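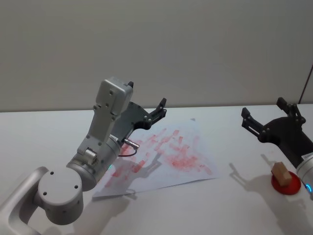
Filari will stop selling its entry-level phone through the networks this autumn and offer it only from its own site and a handful of independent shops. The company, which has its office and repair workshop in Plondthorpe, says the change lets it keep the price at £151 while adding a larger battery and a replaceable charging port.

The head of product, who asked to be quoted by job title, met us at the workshop on a Friday morning. She has been with Filari for nine years and worked on the last two handsets, the Araya and the Goltum. The new phone keeps the Goltum name.

"The networks wanted their own apps on it and their own start-up screen," she said. "Every version had to be tested separately. At one point we had 22 builds of the same software. For a firm our size that was most of the week gone."

There will now be a single build. Filari is promising security updates every month and three years of full system updates, one more than buyers of the Araya got. Asked whether that would hold if sales were poor, she said the money for it had been set aside already. "It's in the price of the phone. We don't need to sell the next one to pay for it."

The charging port is the part she was keenest to talk about. On the Araya it was soldered to the main board, and worn ports were the most common repair the workshop saw. On the new Goltum it sits on a small board of its own, held by two screws.

"You need a screwdriver and a bit of patience," she said. "The back clips off. We're putting the instructions in the box, on paper, as well as on the site."

Spare ports will cost £9 and batteries £22. Both can be ordered from the day the phone goes on sale in October.

There are things the Goltum does without. It has no wireless charging and no telephoto camera, and the screen refreshes at the standard rate. She did not try to talk these up. Wireless charging was in an early design and came out when the battery grew. "It was one or the other at this price — people who wrote to us wanted the battery."

The headphone socket stays. So does the memory card slot, although it now shares a tray with the second SIM, so owners will have to choose between them. She expects complaints about that and said she had argued against it herself.

Araya owners will carry on getting security updates until next summer. The workshop will go on repairing the older phone for as long as it has the parts, and she said there were plenty of screens left but not many cameras.

Filari has no plans for a dearer model. "We get asked every year," she said. "We'd have to hire, and we'd have to move. I like this building."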